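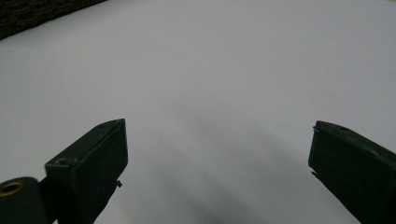 About Tikus

We're a small place for breakfast and lunch on the harbour side of Flandolham, and we love what we do. Elli Hirvonen started Tikus with one hot plate, a borrowed fridge and her grandmother's recipe for rye pancakes (still on the menu, still the first thing to sell out!). Evander MacKinnon joined her that December to bake the bread, and the two of them have been arguing cheerfully over salt ever since.

These days there are 11 of us. The kitchen opens at eight, the soup goes on soon after, and by mid-morning the whole street can smell the onions. We change the lunch menu every few weeks, depending on what the growers at Pai have ready — leeks and more leeks in winter, then a mad rush of beans, courgettes and tomatoes that has us all bottling until late. The pancakes, the smoked fish hash and the cheese toastie never leave the menu. We tried taking the toastie off once and had it back within 9 days.

We're really proud of our room upstairs too. It seats 21, and you can book it for birthdays, christenings or a long lunch with people you haven't seen for ages. Doina Papadopoulos plans those menus and she'll happily talk puddings with you for as long as you like.

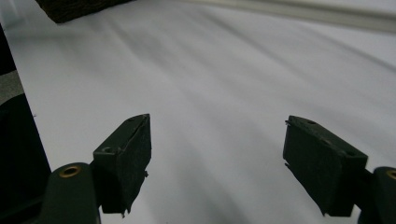

Nighat Qureshi wrote to us that she came in for a quick coffee, stayed for the fish hash and has been back every week with her sister, and would we please make the plum chutney all year round. We're working on it, Nighat!

Dogs are welcome downstairs, and so are muddy boots. If you can't eat something, tell whoever is at the counter and we'll sort out a plate for you. Takeaway lunches are ready from half past eleven.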